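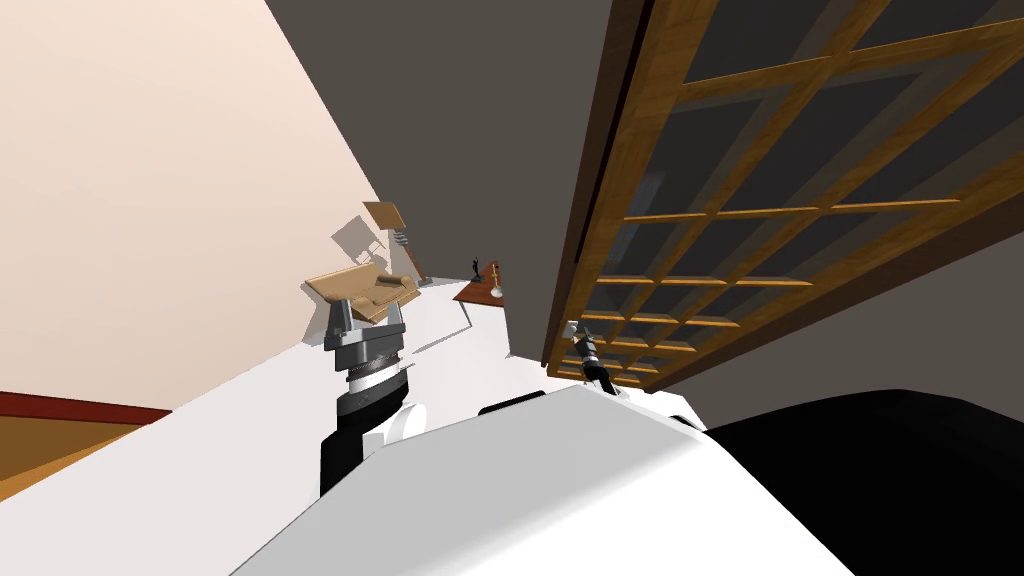
Am Freitag war Werkstatttag bei Clodport, dem kleinen Betrieb in Gruvar, der Masken und Requisiten für Laientheater, Umzüge und Halloween baut. Angemeldet hatten sich 40 Leute, eingelassen wurde in zwei Gruppen. Ich war in der zweiten, die um 14 Uhr anfing.

Der Rundgang beginnt im Lager. Dort stehen die fertigen Köpfe auf Regalböden: Vogelscheuchen, Krähen, Wildschweine und sehr viele Kürbisse. Die Kürbisse sind aus Pappmaché über einer Gipsform und wiegen weniger, als man denkt. Yanling Peng, die uns führte, ließ jeden einen aufsetzen. Die Sicht ist schlecht, Luft bekommt man genug. Die Augenlöcher sitzen nämlich nur zur Zierde da, gesehen wird durch schwarze Gaze im Mund.

Danach ging es in den Formenraum. Hier werden die Papierstreifen in Kleister getränkt und in fünf Lagen aufgetragen, zwischen den Lagen wird getrocknet. Ein Kopf braucht so vier Tage. Im Herbst verlassen 200 Stück die Werkstatt, im Rest des Jahres nur 80, und die gehen überwiegend an Theatergruppen. 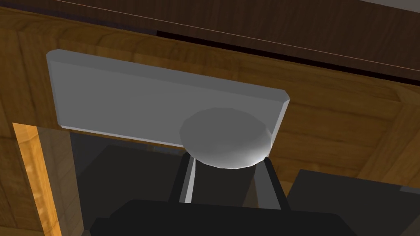
Silviu Hodoroagă fand die vier Tage zu knapp gerechnet, bei ihm zu Hause sei ein Kopf nach einer Woche innen noch weich gewesen. Peng fragte nach dem Kleister. Er hatte ihn deutlich dicker angerührt als die Werkstatt und außerdem auf der Heizung getrocknet, wodurch außen alles hart wird und die Feuchtigkeit drinbleibt. Ihr Rat: dünner anrühren, Ventilator statt Heizung, und die Form früh herausnehmen.

Am besten gefiel mir die Malerei. Xiaoyan Shen arbeitet dort mit Kaseinfarben, die matt auftrocknen und im Scheinwerferlicht nicht glänzen. Sie legt zuerst ein schmutziges Grün an, darüber zwei Orangetöne, und reibt die Rippen am Ende mit einem trockenen Lappen wieder frei. Aus der Nähe sieht das grob aus – auf fünf Meter hält man es für einen echten Kürbis.
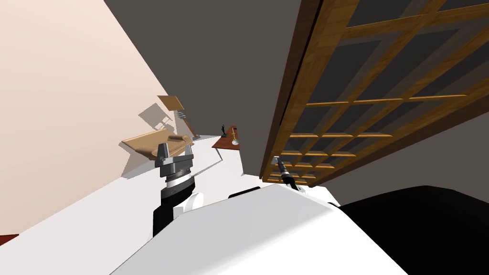
Zum Schluss durften wir selbst schneiden, und zwar an Rohlingen mit kleinen Fehlern, die nicht in den Verkauf kommen. Der Rohling kostet 20 Euro und darf mitgenommen werden. Meiner hat jetzt einen schiefen Mund und ein zu großes linkes Auge. Yichen Pan neben mir schnitt in derselben Zeit eine komplette Zahnreihe, oben und unten.
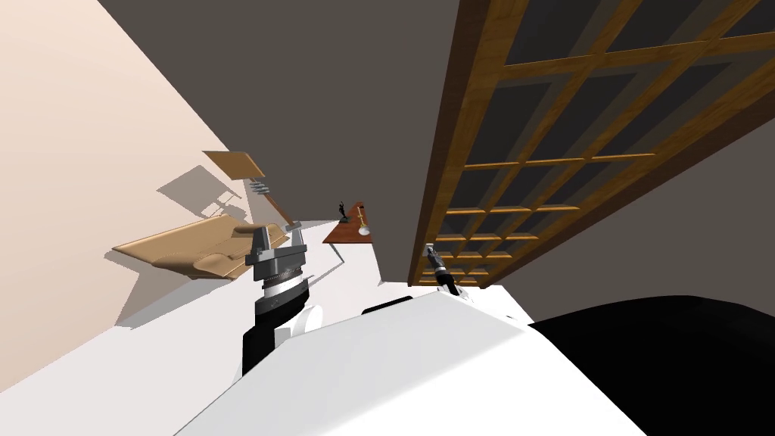
Kann man so einen Kopf bei Regen tragen? Einen kurzen Schauer hält er aus, wenn er innen und außen mit Mattlack gestrichen ist; bei Dauerregen weicht zuerst der Halsrand auf.

Lackiert wird in der Werkstatt nur auf Bestellung. Wer mit dem Bus kommt, steigt an der Haltestelle Flurnow aus und geht den Weg am Bach entlang. Parkplätze gibt es kaum. Der nächste Werkstatttag ist im März, dann geht es um Tierköpfe mit beweglichem Kiefer.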